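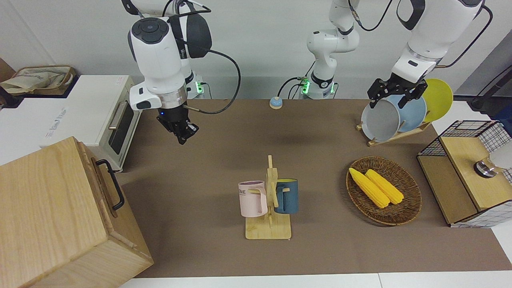

Stircombe two-arm kitchen station

Used equipment, sold with support. Price 3890 per month on lease, or ask us about purchase. Delivery from the Nosard depot, next slots in August.

We sell secondhand workplace automation and we write our own pages. The manufacturer's brochure for the Stircombe says it "gives your team its day back." We have placed a few of these in staff kitchens and small canteens, and we would put it more modestly. It puts plates in a rack and hangs up mugs. If those jobs are a real nuisance where you work, read on.

What you get

Two white arms with black grippers, both bases, the power supplies, one brown work mat, and a control box that goes under the counter. Status lights on the bases show green when the arms are powered. The table is not included. Neither are the dishes, whatever the sales video suggests.

Reach is fine for a normal break room counter. You need a wall or a solid screen behind the bases, and you need to keep the cables out of the swing of the arms. Budget an afternoon for that. The brochure says one hour.

What it does well

Plates stood on edge in a peg rack. Mugs on a tree, provided the handles are a decent size. Light items moved from one side of the mat to the other, things like corn or bread rolls going in and out of a basket. It will do these at 7 in the morning and again at the end of the shift at the same slow pace.

What it does badly

Anything stacked flat. Thin glass. Cutlery, which it will pick up one piece at a time while you watch and wonder. Cloths are hit and miss. It can be taught to open a toaster oven door by the bar handle, but we don't recommend building a lunch service on that.

Payload is listed at 4 kg per arm. We would not plan on a full pot at full stretch.

What changes for the people working there

Buyers ask about this last and should ask first. Flurnholm, a furniture plant with a staff canteen, leased a station from us and let us talk to the crew after 300 hours of running time. Domenica Grabner runs the kitchen there. Her words: "I was told I'd save a person. I have the same people. One of them now spends her morning putting the rack back where the robot expects it."

That person is Selamawit Kahsay, and she was fairer to the machine than we expected. She likes not having her hands in the plates all day - her wrists are better for it - and she has become the one who teaches it new jobs. She also pointed out that her pay grade did not move when her job did. We passed that on to management. Their kitchen, their call, but if you are going to rely on someone to keep this thing useful, put it in their job description before it arrives.

The other complaint was noise. It isn't loud, but it is constant, and people eating lunch next to it moved to other tables by the second week.

Our advice is to lease first. If the crew has stopped switching it on by the end of the term, send it back.

Setup and training

Included: one site visit and one training day, Friday by default. Lorenz Schwaiger does the install. Mared Beddoe does the training and will want the people who load the dishes in the room, so please don't send only the supervisor. Extra training days are 896 each.

You will need to fix the positions of the rack and mug tree. Tape on the mat works. The Godoy camera add-on is supposed to make this unnecessary, and it helps, but we still tell customers to use the tape.

Safety

The arms stop on contact. That is a backup and should not be your whole plan. Do your own risk assessment, keep knives off the mat, and mount the stop button where a seated person can reach it.

Condition of current stock

Ex-lease, cleaned, gripper pads replaced. Expect scuffs on the wrist housings. Service history supplied on request.

Lease terms, returns and spare gripper pads: ask for Leonie Prantl in the office.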